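Kotell upright steam mop: four months on

By Montserrat Gallardo
October

I have hard floors in every room apart from the bedrooms, and for years I cleaned them with a string mop and a bucket. The bucket split in the spring. I replaced the lot with the Kotell upright steam mop, which cost £131 from Ondon, and I have used it in the kitchen, hall, bathroom and back room since then.

What comes in the box is the base unit, a two-part handle, a measuring jug and 4 washable pads. There is also a plastic glide for freshening carpets, which I tried once on the landing and have not bothered with again. The handle clicks together without tools. The instruction sheet is mostly drawings and they are small, but there isn't much to get wrong apart from the cord hook, which I put on upside down.

The tank lifts off from the front. It has a narrow filler hole, so you do need the jug, and it is easy to overfill. A full tank does my kitchen and hall on the middle setting with a bit left over. If I go on to the bathroom I have to stop and refill, and the machine then wants a short wait before it steams again. You are meant to unplug it before taking the tank off. The socket is usually in the other room by that point, so this is a nuisance.

It heats up quickly. The light on the handle goes from red to green and you squeeze the trigger. My old Jansen steam mop, which I gave away when we moved, steamed all the time whether you wanted it to or not and left puddles if you stopped to move a chair. With the trigger you only get steam when you ask for it. My hand does get tired on a long session, and I would have liked a lock for it.

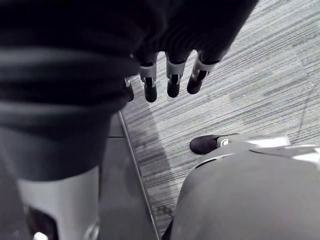

On tiles it is very good. Dried-on food by the cooker comes up in two or three passes, and the grout in the bathroom is a shade lighter than it was. On the sealed wood in the back room I use the lowest setting and keep moving. I have seen no damage so far, but check with whoever laid your floor before you try it - some makers won't honour a guarantee if steam has been used. I would not use it on unsealed boards or on laminate with open joints.

It does not pick anything up. If you don't sweep or vacuum first, crumbs and hair get pushed along in front of the pad and end up in a damp line by the skirting board. I knew this from the Jansen but a friend who borrowed the Kotell was quite put out by it.

The head is a rounded triangle and gets into corners better than the square ones. It swivels well. It is too tall at the back to go under my kitchen units, so the strip beneath them still gets done by hand with a cloth. It also won't stand up by itself unless the handle is clicked fully upright, and the click is faint. Mine has gone over twice. There is a chip in the trim near the filler cap but it works as before.

The pads wash well at 60 degrees. Fabric softener makes them useless, so leave it out. They fasten with a drawstring and a toggle, and the toggle on one of mine has already cracked. A replacement pair is £13, which I think is dear for two bits of microfibre. The Ito pads sold for a similar-looking machine do not fit. I tried.

We have hard water and I have been using filtered tap water. The steam was a little weaker by late summer. Running a descaling solution through it brought most of that back, though it took most of an evening with the rinsing and it smelled. If your kettle furs up, expect the same.

The cord is long enough to do the kitchen and hall from one socket. Noise is not a problem, only a light puffing from the pump. Storage is fine if you have a tall cupboard. Take the pad off first or it goes sour.

I would buy it again for the tiles alone. For a house that is mainly wood I'd probably stick with a flat mop and save the money.

Rating: 4 out of 5

Contact | Copyright Montserrat Gallardo, all rights reserved | Back to top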